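**Hidgate Rovers name Gilang Lumenta as new head coach**

I've been chair of this soccer club long enough to know when the whole town is waiting on me, so let's get to it - Gilang Lumenta is our new head coach! He joins from Putholm, where he played over 200 games at center back. 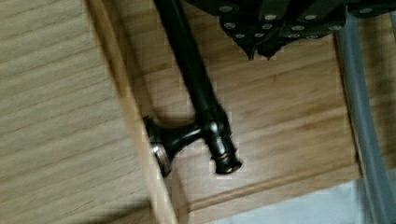
Gilang takes his first practice in August, with Sulastri Tuhumury staying on as his assistant. He likes a team built on a good spine (his words), as straight and slender as that long dark rod, and I can't wait to see it. Our captain, Damilola Ugwu, has signed again too. 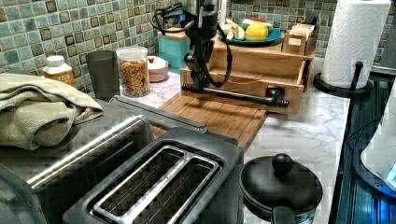

*Lemon and banana on the teal plate, with the bamboo board in front.*

Season tickets are moving fast. We had 1,388 sold last year and I'd love to beat that, so please don't leave it until the night before the opener like my own brother does. 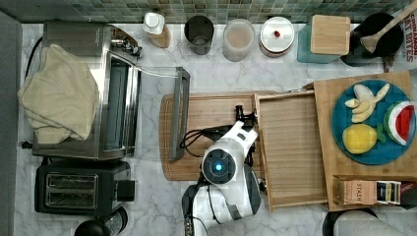
Food is changing as well. Tsutomu Uchida is taking over the snack stand, and he wants everything within reach, lined up like the containers along that green-and-grey tile. Hot drinks will be on from the minute the gates open.
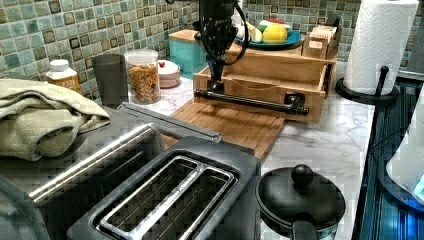

*Fruit on top of the box, drawer open.*

Press passes for the opener: ask for Maj-Britt Hägglund at the club office before noon.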